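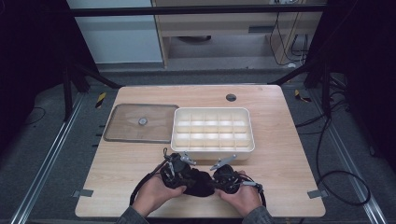 Section 4. Setting up the sorting table and the compartment box

4.1 Before you start

The Garketti parts system comes with a leaflet that promises a sorted drawer in minutes. I have set up enough of these to doubt it. Allow an evening for the first one, and expect to change your mind once about what goes where. This section replaces the leaflet. Where the two disagree, follow this section.

You will need:

The table, with its top already clamped to the frame (see Section 3)
The white compartment box, fifteen cells, three rows of five
A shallow tray for unsorted parts
Labels and a fine pen
The parts themselves, still in whatever jars and bags they live in now

The leaflet also lists a "starter mat." Leave it in the carton. It slides, small screws hide under it, and the wood grain is pale enough to show up dark parts without any help.

4.2 Checking the table

1. Press down on each corner of the top in turn. There should be no lift on the opposite side.

2. Look at the flat gray clips along the left and right edges. Each one should sit flush. A clip that stands proud will catch a sleeve sooner or later.

3. If a clip is loose, tighten it by hand first and then a quarter turn with the driver. The leaflet says "until firm," and people have stripped the holes that way.

4. Find the round cable hole near the corner of the top. If you have no lamp or other cable to run through it, cover it with tape or a cap before you open a single bag of parts.

CAUTION: Do not skip step 4. Anything that goes down the hole lands on the floor under the table, and on gray carpet a gray washer is as good as gone. A shop magnet will find steel. It won't find brass, nylon or aluminum.

Note: Onby sells a carpet protector for use under this table. I tried one for a month. It curled at the corners, and parts rolled under the curl. A bedsheet costs less and can be shaken out.

4.3 Placing the box

1. Set the compartment box toward the middle of the table, squared up to the near edge. Leave a hand's width of bare wood in front of it.

2. Turn the box so that the rows of five run left to right. All the labeling instructions below assume this.

3. Put the tray to the left of the box. Left-handed users are told to swap the two. Try it both ways first – I know left-handers who went back to the standard layout within a day.

4. Shine your light straight down into the cells. The partitions are thin, but light from a low angle still throws a shadow across the bottom of each one, and a shadow is where you lose track of the last M2 nut.

Note: The box is light. If it shifts when you drop parts in, put a strip of double-sided tape under the back wall only. Taping all four corners makes it a chore to lift out later.

4.4 Deciding what goes where

The printed chart in the carton assigns a part type to every cell. It was plainly drawn up by somebody with a very tidy set of parts. Use it if your stock happens to match. Otherwise:

1. Empty one bag into the tray. One bag only.

2. Spread the parts out with a fingertip until nothing is stacked.

3. Pick out whatever you use most and give it the front row. Reaching over a front wall a few hundred times is enough to make you resent the back row.

4. Give the middle row to the mates of those parts, directly behind them: nuts behind the screws they fit, washers behind the bolts.

5. Use the back row for odd sizes and spares.

6. Leave at least two cells empty. You will be tempted to fill them. Don't.

Paula Dinu, who wrote the first version of this guide, recommended sorting by length before thread. I disagree and have changed it. Two screws of different length are easy to tell apart in the hand. Two threads that differ slightly are not, and mixing them ruins the part they go into. Sort by thread first.

4.5 Filling the cells

1. Pick up a few parts at a time and lower them into the cell. Dropping them from a height makes them bounce into the next one.

2. Stop when the cell is two-thirds full. Garketti rates the box at 2,000 "small parts." I have no idea what size of part they had in mind. With ordinary M3 hardware you will want to stop well short of it.

3. Check the tray before you empty the next bag. Tiny parts like to sit against the raised rim, and an amber tray does a good job of hiding brass.

4. When a bag is finished, write its label straight away and stick it to the outside of the box or on a card beside it.

CAUTION: Do not carry the box by one wall when it is loaded. Lift with both hands, from underneath, and keep it level.

CAUTION: Keep small parts away from young children and pets. Put the box on a high shelf when you leave the room.

4.6 If something goes wrong

Parts migrate between cells. The box was tipped or overfilled. Tip out only the affected row and sort it again in the tray.

Labels peel off. Wipe the plastic with a little rubbing alcohol, let it dry and relabel. The Vasiliu labels sold as "permanent" peeled for me at the same rate as the cheap ones.

You have run out of cells. Before buying a second box, look through the back row. Parts that haven't been touched since February can go back in a bag.

The count doesn't match the packet. A packet marked 30 may hold a few more or a few less. Only recount if you are paying by the piece.

4.7 Upkeep

Wipe the tray and the tabletop with a dry cloth after each session. Check the edge clips once a month. The Demgate polish recommended on the carton leaves a film that fine parts stick to, so use plain water on a cloth for marks and dry the wood afterward.

For stacking more than one box, go to Section 5.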